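Wostodow Community Boards > Home and Kitchen > Bread and Baking

Moving a sourdough starter across the country in a car — what worked for you?

idatorres
Posted February 17, 2025

Hello all, longtime reader and very occasional poster. We are moving from the coast to my sister's side of the country next month, and I am taking my starter with me if I have to hold it in my lap the whole way. 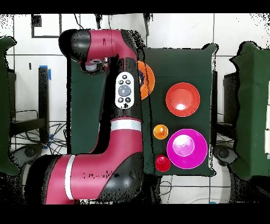 The starter is one I began in December a few years back, when my daughter was home from college and we both had colds and nothing to do. It has been through two kitchens, one flood under the sink and a summer when I forgot it for so long that the top went gray (I scraped down to the good part and it came right back, bless it). So you can see why I don't want to just start over, even though my husband keeps pointing out that flour is sold everywhere.

The drive is four days if all goes well, with the dog, so more likely five. I keep it at equal parts flour and water by weight, half white and half rye. At home it lives in the fridge and gets fed once a week. My plan so far is to carry 30 grams in a small jar in the cooler and feed it at the motel every night. Is that too much fuss? Too little? I'd love to hear from anybody who has done it.

Idalina Torres

crumbandcrust
Welcome out of the shadows, Idalina! I did a move like this with mine, and my advice is to make it stiff before you go. Take your 30 grams, work in enough flour that it turns into a little ball of dough you can roll between your palms, dust it well and put it in a jar with plenty of headroom. A stiff starter eats slowly. Mine sat in a cooler for five days without a single feeding and looked better than I did when we pulled in.

Feeding at motels sounds nice until you are standing at a bathroom sink at ten at night with flour on your pajamas.

hamdanroadbaker
I'd go the other way and dry it. Spread it as thin as you can on parchment, leave it on the counter until it snaps, crumble it up and put it in an envelope. No cooler, no jar, no mess, and you can mail a second envelope to your sister in case the first one gets lost in the boxes. When you arrive, soak a spoonful in lukewarm water, stir in flour and give it a few days.

I have done this with three different starters and they all woke up.

oldmillpond
Sorry, I have to disagree with drying as the main plan. As a backup, sure, everybody should have some dried in a drawer. But mine took well over a week to get its strength back, and the first loaves were flat as a plate. If she wants bread the week she moves in (and who doesn't, with no pans unpacked and everybody cranky?) she should bring it live.

hamdanroadbaker
A week, really? What temperature was your kitchen? I keep my house warm and mine was raising dough on day four. I wonder if you dried it in the oven. Even with only the light on, some ovens get hotter than people think, and that can do a lot of harm.

oldmillpond
It was in the oven with the light on, yes. I'll grant you that one. I still say live.

Naso
Both! Carry the stiff one, mail the dry one, and leave a jar with a neighbor. I left some with mine when we moved out of Clavon, and she still bakes with it and sends me a picture every so often, and I can't tell you how much I like getting those.

One thing to add about the jar: don't screw the lid down tight. Set it on loose, put the whole thing in a zip bag and squeeze most of the air out so the bag has room to puff. I learned this in the back seat of a station wagon with cloth upholstery, and there was a sour smell in that car until the day we sold it.

idatorres
Oh, you are all so kind, and now I am laughing about the station wagon. I like the idea of the stiff one. Does it matter whether I use rye or white for the ball? And how do I bring it back to the loose kind when I get there?

crumbandcrust
White is easier to handle, rye gets sticky and wants to live on your fingers. Some people swear rye keeps it happier, so if you're fond of it, mix a spoonful in. To bring it back, tear off 10 grams from the middle of the ball, mash it in 20 grams of water until it's milky, then stir in 20 grams of your usual flour. Do that twice a day until it doubles on time again.

peelandstone
Can I be the grump and say you may be worrying more than you need to? A weekly-fed starter that has just been fed will sit in a cooler for five days in its everyday form. It'll look tired and smell like nail polish, and then you feed it. Just keep fresh ice in there.

crumbandcrust
Grump accepted. It would probably be fine. I'd still rather clean up after a dough ball than a batter, though — especially with a dog in the car.

idatorres
The dog settles it, he has his nose in everything. Stiff ball in the cooler, an envelope to my sister, and a jar for the lady across the street, who has been hinting for a year. I'm going to do a practice ball this week and leave it in the fridge for five days to see how it looks. Will report back!

Naso
Please do, and tell us the dog's name.

idatorres
Biscuit, of course.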